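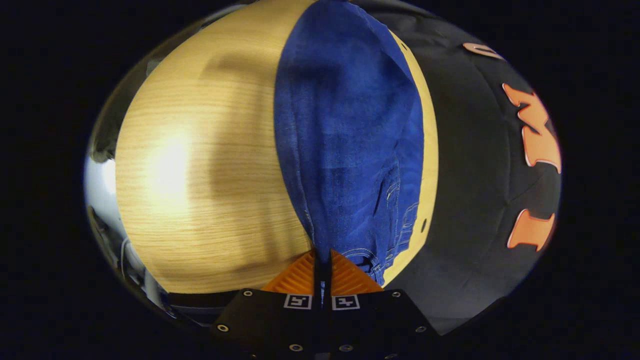 Laundry folding helper wanted, part time, Graltside

Hi! I'm Rin, and I run the folding side of Tanabe, a small wash-and-fold on the second floor in Graltside (the stairs are steep, sorry, the elevator is for carts only). We're going into our busiest month and I need one more pair of hands at the table, starting in December if at all possible.

The work is mostly jeans. People around here wear a lot of denim and they all seem to bring it in on the same day! You'd be smoothing out legs, lining up seams, tucking pockets flat so they don't leave a lump, and folding everything to the size of our shelves. We fold lengthwise first, then in thirds. If you grew up folding them some other way, fine, I did too, you'll get used to ours in a shift or so. After jeans come towels, then shirts, and then the dreaded fitted sheets, which Yuzuki will teach you because I still can't do them nicely.

Shifts are four hours, mornings or evenings, three or four a week. You'll be standing for most of it, with a break in the middle and tea whenever you like. Pay is $21 an hour, paid every other Friday. You also get your own laundry done free, up to one bag a week (Kiyoshi on the washers is strict about the one bag).

You don't need experience. I'd love somebody who is okay with doing the same thing many times over, who checks pockets without being reminded, and who can keep a customer's order together when the table gets crowded. Music is on all day and we take turns picking. Strong soap smells bother some people, so please come by and breathe the air before you say yes!

To apply, send me a short note with the days you can work and a phone number. No resume needed. Or just stop in before 7 in the evening and ask for me or Wakana. We'll have you fold a few pairs with us, and we pay for that hour too.

Rin Oda
Tanabe Wash and Fold, Graltside
Posted 4 December 2019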